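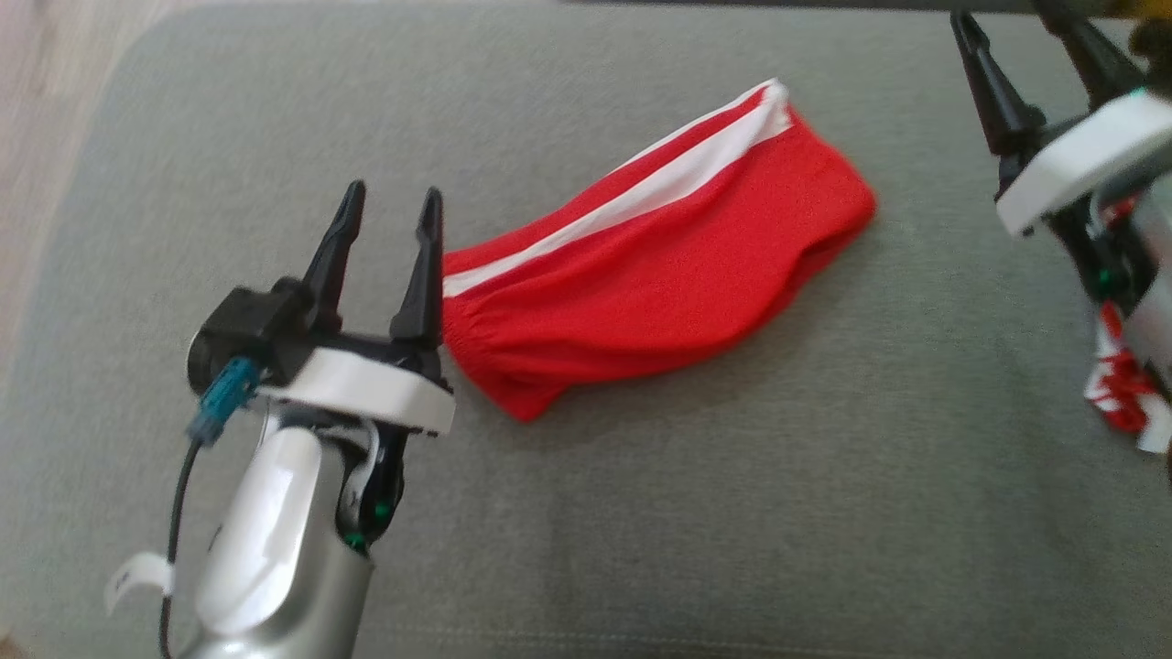 Nasico Pen Division, product meeting, 10/22/20

Present: J. Usmani (chair), S. Virk, R. Priedītis, F. Karaki. Absent: Z. Naqvi.

1. Converter fit. Virk reported ink seepage at the section threads on 4 Ignacio fountain pens. The converter mouth is undersized. Wikon to supply revised parts in November.

2. Nibs. Medium stock stands at 512. Broad to be reordered.

3. Caps. Priedītis proposed a second inner seal for the Grilterier. Drawing approved, 2 in favor, Karaki against on cost.

4. Packaging. Deferred until Naqvi is present.

Action: Virk to send thread measurements to Wikon.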